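Buscar en el blog... Buscar

Zorlow Casino: mi opinión después de un mes jugando

Abrí cuenta en abril, con dinero mío, sin enlace de afiliado ni nada raro. Voy rápido que tengo poco tiempo.

Registro: cinco minutos. Piden DNI y un recibo, lo normal. La verificación tardó una noche entera, subí los papeles a las 23:00 y por la mañana ya estaba. Bien.

Bono de bienvenida. Aquí cuidado. Te ponen 92 euros en grande y las condiciones en letra enana. Rollover alto, la ruleta cuenta la mitad y el blackjack casi nada. Yo lo rechacé al segundo depósito y mucho mejor, se juega más tranquilo. Si lo aceptáis leed antes la parte de apuesta máxima, que ahí es donde te anulan las ganancias.

Catálogo: 873 tragaperras según su propia web. No las he contado, claro. Muchas son la misma con otro dibujo. Las de Gelitz van finas, cargan rápido y enseñan el RTP en el menú de ayuda, cosa que otros proveedores esconden. Las demás, regular.
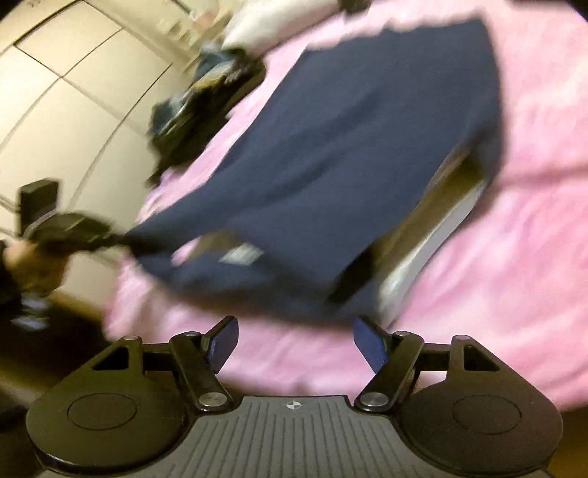
El casino en vivo es lo mejor que tienen, con diferencia. Ruleta desde 50 céntimos, mesas en español por la tarde y crupieres que contestan al chat. La mesa Cortés es mi preferida, ritmo lento, poca gente. De madrugada solo quedan las mesas en inglés y los mínimos suben. El vídeo se me congeló dos veces, una en mitad de una tirada. La apuesta se resolvió bien y salia en el historial.

Retiradas: pedí tres. Las dos primeras por monedero, en el día. La tercera por transferencia, cuatro días y un correo pidiendo otra vez el DNI. Otra vez!! Tope de 2000 euros por semana, a mí me sobra, a quien juegue fuerte no.

Soporte. El chat abre con un bot y hay que escribir "agente" varias veces. Luego atienden bien, educados, aunque copian y pegan bastante. Por teléfono nada.

La app: floja. Pesa mucho, se cierra sola al cambiar de wifi a datos. Uso la web desde el móvil y listo. Viniendo de Gisell, que tiene la mejor app que he probado, se nota un monton.

Límites de depósito: se ponen en dos clics y bajarlos es inmediato. Subirlos tarda. Me parece correcto, ponedlos el primer día.

Nota: 7 sobre 10. Para ruleta en vivo sí, para slots me quedo en Gisell. Si cambian lo de las transferencias actualizo esto.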